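Accept cookies? We use a few to make the site work. [Accept] [Manage]

What's Inside a Computer?
By Zinhle Van Wyk
October 24, 2025
4 minute read

Ever wondered what's in the big box under the desk? The one that hums? Lots of kids have asked. So let's take the side off and look.

First, the box. It's called a tower, or a case. Mostly metal, mostly there to hold everything still. Grown-ups who fix computers like to lay the tower down flat so the open side faces up. Way easier to see in. Nothing falls on your foot.

Before anybody opens one: power off, plug OUT of the wall. And a grown-up has to be there. Not your big brother. A grown-up.

Now the biggest flat thing in there. That's the motherboard. Often green, but they come in black and blue too. Think of a town seen from a plane. The thin lines are roads, and the roads carry electricity. Every part plugs into the town somewhere, and that's how they talk to each other.

In the middle of town, more or less, is the processor. Small and square with a shiny metal lid. This is the part that does the thinking, but really it's just doing sums. Add this, compare that, next one, next one. Billions every second. If you did one sum a second it would take you more than 30 years to do one billion, and you'd miss a lot of dinners.
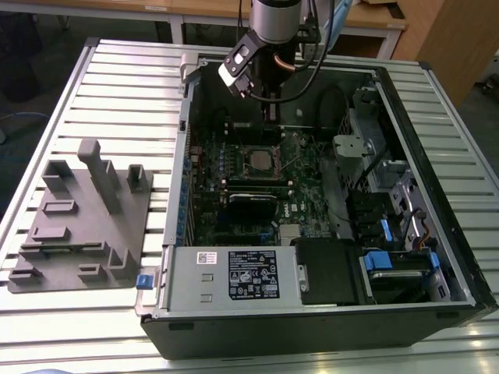
The lid on the processor is called a heat spreader. All those sums make heat, and the lid helps carry it away. When the computer is being used there's a bigger lump of metal sitting on top, plus a fan. That's the hum! The square holder around the processor is the socket. It has a little lever. Lever down, processor held tight. Lever up, it can come out.

Near the socket are some long thin slots. Those are for memory. Memory is like your desk at school. You put out the stuff you need right now, and at the end of the day it all gets cleared off. Turn the computer off and memory forgets everything. (Your saved games are ok, they live on the drive. Thats a different part.)

Some boards have a small piece of metal with fins too, like a tiny comb. A heatsink. Fins mean more metal touching the air, so it cools off faster. Same reason soup cools quicker on a wide plate.

Down one edge, at the back of the case, are the ports. The holes for the keyboard, the mouse, the screen. You've seen them from the outside. Inside, they're just little boxes stuck to the board.

Last one, the power supply. A heavy metal box with a label full of tiny numbers. Wall electricity is too strong for the small parts so the power supply changes it to somthing gentler. Never, ever open this one. Even grown-ups don't. It can hold electricity after it's unplugged.

Try it at home, no screwdriver needed: draw a town with one thinking building, a row of memory desks, a power station and a gate where visitors come in. Label them. Now you've drawn a computer.

Next time: what's a drive and why did old ones spin?

Get our newsletter! New explainers every month. Ask a parent to sign up.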